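The spare room, bit by bit

Posted Apr 8, 2021

Hello again! A few of you asked how the spare room was coming along after my grumbling last month, so I've put everything on one page. It's a small room at the back of the flat, it has been the place where things go to be forgotten, and my niece is coming to stay for 4 nights in May, so it had to be tackled. Most of the big pictures are still on my old laptop and I'll slot them in as I find the cable. For now the notes are up, in the order I did things.

The door

Stripped, sanded, and then left leaning in the hallway for 19 days while I dithered over the colour. Went with a soft white in the end, from the Stuvau range, and it took three coats. I've still got paint on my good slippers.

The boxes

My old work papers from Werklow, mostly, plus every birthday card I've had since I was a student. I kept one shoebox of cards and took the rest to the recycling point in four trips on the bike (never again – it rained on three of them).

The floor

Thijs Dekker from downstairs lent me his sander and then very kindly stayed to show me which way round the paper went. The boards came up paler than I expected and I love them. There's one dark patch by the radiator that won't shift, so I'm putting the rug there.

The curtains

Van den Broek had a remnant bin by the till and I came home with far too much blue cotton. Hemmed by hand in front of the telly. If you look closely one side is longer than the other, so please don't look closely.

The lamp

A Clillau clip-on I found in a box marked "kitchen". It gives a nice warm light, even if the switch is in a silly place and you have to feel about for it in the dark.

The bed

I'd been putting this one off. Everything came off it in one go on Sunday morning, sheets and all, and I had a proper look at what we were dealing with. A good going-over with bicarb and the hoover is next, then a thick protector on top before any clean sheets go near it.
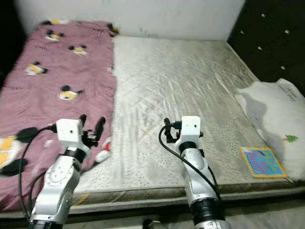 Down to the bare mattress, smudges and all. The mouse quilt is staying, obviously, and so is the pillow with the little Christmas tree on it.

I did look at new mattresses, by the way. The one I liked was 361 euros and the one the salesman liked was 900, so a protector it is, at least until the autumn. The quilting on this one still feels fine and it's perfectly comfy (I had a nap on it to check).

Still to do

Shelf above the bed, if I can find the stud in that wall. A hook for the back of the door. Fresh paint behind the bed as well, as there are scuffs there that I'd stopped noticing. I also want to find a basket for bedtime books, so they stop ending up all over the bed.

If anyone has a good trick for old marks on a mattress, do leave it in the comments – I've read about lemon juice, but I'm a bit scared of making it worse. More pictures when that cable turns up!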